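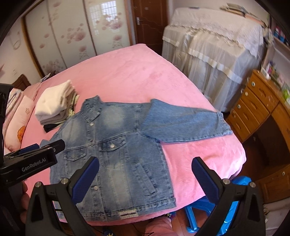
*Folding station: denim jacket on the bed, hand-held grippers ready.*

## Open day at Zikelum: your questions

**What will I see?**
Folding of clothes with hand-held grippers. A person holds one gripper in each hand and works on a real bed, with shirts, jackets and other things from a normal wardrobe. After this, Siamak Hassanpour shows how the recordings are used to teach a robot arm.

**May I try the grippers?**
Yes. Each visitor gets two garments to fold. Please begin with something soft, and take the jacket second - the sleeves are more difficult than they look.

**Can I bring my own clothes?**
You can, if they are clean. We do not accept wool or anything with loose beads.

**How big are the groups?**
Maximum 8 persons. If your group is bigger, write to Nattawut Limsakul and he will divide it.

**Are children allowed?**
Yes, together with an adult. The fingers of the gripper can pinch, so small children only watch.

**Where is it?**
In the Prarthorpe building, 400 meters from the bus station. The parking is behind, on the Kermani side.

**When is the next one?**
In May. The list for registration is open from 25/01/2021.

**Does it cost something?**
No, but please cancel if you cannot come.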